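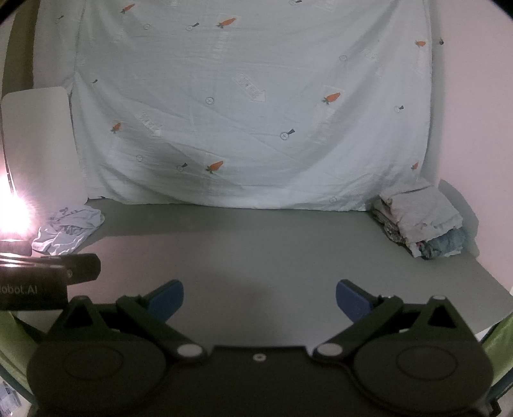

台所仕事と手仕事のコツ帳
布をたたむ動きを、家の机で記録するときのコツ

更新 2018年10月1日

ふきんのたたみ方や瓶のふたの開け方ばかり書いてきたこのコツ帳ですが、三月の記事の最後に「最近は手持ちグリッパーで布をたたむお手本を録っています」とちょっとだけ書いたところ、思いがけずたくさんお便りをいただきました。うちでも始めたけれど机が狭い、布が滑る、録ったものがどこへ行ったかわからなくなる、などなど。よくわかります、全部うちでもありました。

私が参加しているのはPlusovという小さな集まりで、家の中の片づけを覚えさせるためのお手本を、それぞれの自宅で録って持ち寄っています。難しい計算のほうは得意な方たちにすっかりおまかせで、私の担当はもっぱら手を動かすほう。ですから今回も、学習のしくみの話はほとんど出てきません。机と布と照明と、あとは肩こりの話です。

机の上は、始める前に一度まっさらに

お料理のときにまな板のまわりを空けておくのと同じで、グリッパーの指が届くあたりには何も置かないようにしています。お茶碗やペン立てはもちろん、糸くず取りのローラーや洗濯ばさみも、いったん机の外へ。小さいものほど、布の端に隠れてあとから出てきます。

次に使う布は、机の奥の隅に重ねておくのがうちのやり方です。手前に置くとひじが当たりますし、床のかごに入れると毎回かがむことになって、夕方には腰が文句を言いはじめます。重ねるときは大きくて厚いものを下、薄いものを上に、と最初は几帳面にやっていましたが、続けているうちにどうでもよくなりました。崩れなければよいのです。

天板の拭き掃除は固くしぼった布で一度、そのあと乾いた布でもう一度。濡れたまま薄手のハンカチを広げると、ぺたりと貼りついて指先でつまめなくなります。急いでいる日ほどここを飛ばしてしまって、結局ドライヤーを持ってくる羽目になるんですよね。

奥に布を一枚下げる

机の向こうに本棚や台所が見えていると、家族が通るたびに後ろの様子が変わってしまいます。それで奥に布を下げるようになりました。無地がいいのか柄物がいいのか、これは集まりのなかでも意見が分かれていて、アルペル・エレンさんは「家によって違うのがいいんだから、好きな柄を下げなさい」派。私もそちらに賛成です。どこのお宅もまっ白な背景では、まっ白な部屋でしか働けない子に育ってしまいそうで。

下げる布は、前の晩に霧吹きをして吊るしておくだけで、ずいぶんしわが落ち着きます。アイロンまでかける必要はありません。多少のしわは残っていても困ったことはないです。

気をつけたいのは裾のほうです。長すぎて天板にたっぷりかぶさっていると、たたんでいる布と一緒につまんでしまいます。私はこれをやって、背景ごと引きずりおろしました。裾は机の奥の縁にやっと触れるくらいに合わせて、余ったぶんは上で折り返し、洗濯ばさみで留めてください。縫わなくて大丈夫。季節が変わって布を替えるときに、ほどくのが面倒になりますから。

照明は、まぶしいと思ったら向きを変える

暗いと布の縁がわかりません。これはお裁縫をなさる方なら説明もいらないと思います。黒い布に黒い糸、のあの感じです。

かといって強い灯りを近くに置くと、今度はそのまわりが白く飛んでしまって、布の折り目まで消えてしまいます。カメラはグリッパーについているので、手を動かすと灯りのほうを向いてしまうこともあるんですね。うちでは、録りはじめる前に左右と奥へ一度ずつグリッパーを向けて、試し録りを見るようにしています。白くぎらっとするところがあったら、灯りの首を壁に向けるか、トレーシングペーパーを一枚はさむか。ペーパーは電球に触れないように、必ず離してつけてくださいね。熱くなる電球のものには使わないでください。

窓の光はきれいなのですが、午後になるとどんどん動きます。カーテンを閉めて録る日と、開けて録る日を分けておくと、あとで見返したときに頭がこんがらかりません。どちらが上ということはなく、両方あると喜ばれます。雲の多い日も、遠慮なく録ってしまいましょう。

影については、前は神経質になっていました。自分の頭の影が入るたびにやり直していたのですけれど、アニバル・サラサールさんに「影のない台所なんてありますか」と言われて、それもそうだなと。今は布の端が見えてさえいれば、そのまま続けています。

布は、新品よりも引き出しの奥から

わざわざ買いに行かなくても、お家の引き出しに先生がたくさん眠っています。くたびれたタオル、縮んだ枕カバー、子どものエプロン、ジーンズを切った残り。のりのきいた新しい布はきれいに折れすぎて、たたむのが簡単になってしまうんです。

厚手のものと薄手のものを交互に録ると、手が飽きません。私の順番はこんなふうです。

薄手のハンカチ
フェイスタオル
裏地のついた巾着
デニムの端切れ
もう一度、薄手のハンカチ

最後にハンカチに戻るのがちょっとしたコツで、厚いものを扱ったあとは、指をぎゅっと閉じすぎる癖がついています。そこで薄い布に戻ると、自分の手の雑さがよくわかって、少し恥ずかしくなります。

柔軟剤は、録るための布には使っていません。つるつるになって、重ねたはしから滑り落ちます。ほつれた糸が長く出ているものは、はさみで短く切ってから。毛羽の出るタオルは、録る前に外で思いきり振っておきましょう！

指先のパッドのお手入れ

意外と忘れがちなのがここです。タオルの細かい毛がパッドにつくと、だんだん布が逃げるようになります。そうなると人間のほうはつい力を入れて押しつけてしまい、その押しつける癖までお手本に入ってしまうわけです。

水でしぼったガーゼで軽く拭き、乾くまで待ちます。お湯や漂白剤は使ったことがありません。台所用の研磨スポンジは、つい手が伸びますけれど、表面が荒れそうなのでやめておきましょう。細いすき間の毛は、使い古しの歯ブラシがいちばん取れます。

左右の指がちゃんと向かい合っているかも、そのとき一緒に見ておきます。大きく開いて、ゆっくり閉じて、もう一度開く。どちらかが遅れるようなら、ねじのゆるみや、糸の巻きこみを疑ってください。私の場合はたいてい糸でした。ミシンの釜のお掃除と同じ道具で片づきます。

はじめの姿勢をそろえて、途中は気ままに

録りはじめは、指を開いて、何もつままず、机の手前から奥を向いた格好で少しだけ止まります。お茶のお稽古で、扇子を前に置いてひと呼吸おく、あれに似ています。終わりも、たたんだ布から指を離し、手前に戻ってひと呼吸。この二つがきちんとしていると、区切りを入れる係の方がとても助かるのだそうです。

あいだの動きは、そんなにそろえなくて構いません。右の角からつまむ日もあれば、左の角からの日もあります。人がたたんでいるのですから、それが自然です。ただ、速さだけは気をつけて。慣れてくると、どんどん早回しのようになっていきます。私は小さな声で「角を、合わせて、おいて、はなす」と唱えながらやっています。音を録らない設定にしてあるか、先に確かめてからのほうがいいですよ。家族に聞かれるのは仕方ありません。

失敗したときは、慌てて止めない

布がするっと落ちた、角がずれた、裏返しになった。そういうときに「ああっ」と言って停止してしまいたくなりますが、落としたものを拾って、広げて、もう一度つまむところまで続けてみてください。拾いなおしのお手本は貴重だと言われました。

捨てるのは、次のようなときだけにしています。

途中で電話に出てしまったとき
指が布をかんだまま開かなくなったとき
グリッパーが体にぶつかって大きく揺れたとき
顔や郵便物など、よその方に見せたくないものが入ったとき

四つめは、ほんとうによく確かめてくださいね。宅配の伝票を机の端に置いたままにしていた、というのは私もやりました。

参考までに、わが家でこの夏までに録った数は1,952本、そのうち残したのが1,647本です。最初のころは捨てるものがもっと多くて、録っても録っても減っていくような気がして、しょんぼりしたものでした。

ノートを一冊、机のそばに

ファイルの名前だけではどの布だったか思い出せません。私は家計簿の余りのノートに、始めた時刻、布の種類、カーテンの開け閉め、気づいたことをひとことずつ書いています。「タオル、端ほつれ、二回落とす」くらいの走り書きで十分です。布の隅に小さく番号を縫いとっておく方もいらして、これはすてきだなと思ったのですが、うちでは洗濯ばさみに油性ペンで番号を書いて、布の束に留めて済ませています。

フォルダはひとつにつき最大500本で区切るお約束です。いっぱいになる前に、次のフォルダを作っておきましょう。それから、写し終えるまで本体のほうの記録は消さないこと。写したあと、最初と最後と、まんなかあたりをひとつ開いて、ちゃんと動くか見てから消します。お漬物の重しをとる前に味見をするようなもので、このひと手間を省いて泣いた方を知っています。

肩と手首を大事に

手持ちのグリッパーは、持った瞬間はさほどでもないのに、だんだん重くなります。10本録ったらいったん置く、と決めてから、翌朝の手首がずいぶん楽になりました。置くときは、指を軽く閉じて、たたんだタオルの上へ。机の角にじかに立てかけると、倒れます。

椅子に座って録るなら、クッションを一枚足して、ひじが天板より少し上にくる高さに。立って録る方は、足もとに厚めのマットを敷くといいです。台所のマットをそのまま引っぱってきても構いませんが、滑り止めのあるものにしてください。

休憩のあいだに、私はお湯をわかします。飲みものはかならず別の机で。布にこぼすぶんには洗えば済みますけれど、機械のほうはそうはいきません。

いただいたお便りから

「小さな机しかありません。座卓でもできますか」
できます。うちも始めは座卓でした。ひざ立ちになるとカメラの位置が安定しないので、正座か、低い椅子がよいと思います。大きな布はあきらめて、ハンカチとふきんを中心に。

「猫が乗ってきます」
猫ちゃんが乗ったら、そこでおしまいにして、遊んであげてください。布の束の上で寝てしまった場合は、翌日に毛を取るところからです。

「夫のたたみ方が私とまるで違います。どちらに合わせたらいいでしょう」
合わせなくて大丈夫です。ノートにどちらの手か書いておくだけにして、お二人とも録ってください。うちの主人は三つ折りをかたくなに先にやる人で、見ていると口を出したくなりますが、お茶をいれに行くことにしています。

次の回では、靴下の組み合わせを録るときの並べ方と、裏返った袖の扱いについて書くつもりです。袖は今ちょうど苦戦しているところなので、うまいやり方をご存じの方は、どうぞお便りをくださいませ。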